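# Living With a Curved Glass Wall

December 2020

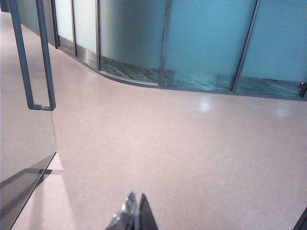

I fell for curved walls at a showroom in Melcombe, back when I was meant to be shopping for a plain room divider. Every straight wall I've ever worked behind made me feel filed away! A bend is friendlier – you drift along it and forget you're walking past somebody's meeting. Frosted glass helps too, and I love how the color slides from milky white near the clear door to a soft teal farther along, like somebody kept adding a drop more sea. I'd have gone all teal, but the designers at Steyn talked me down.

Cleaning is the part I worried about (I'm a fingerprint person, always have been). Frosted panels forgive a lot. Clear doors forgive nothing, so grab the long metal handle and keep your palms off the pane. I use a Skollo cloth and plain warm water, top to bottom, then go over the handle last.

Would I do it at home? I priced a small one from Sodby in October, and it came to $3,399 before fitting. I'm still thinking – my hallway is only 21 feet long, and the dog runs into things.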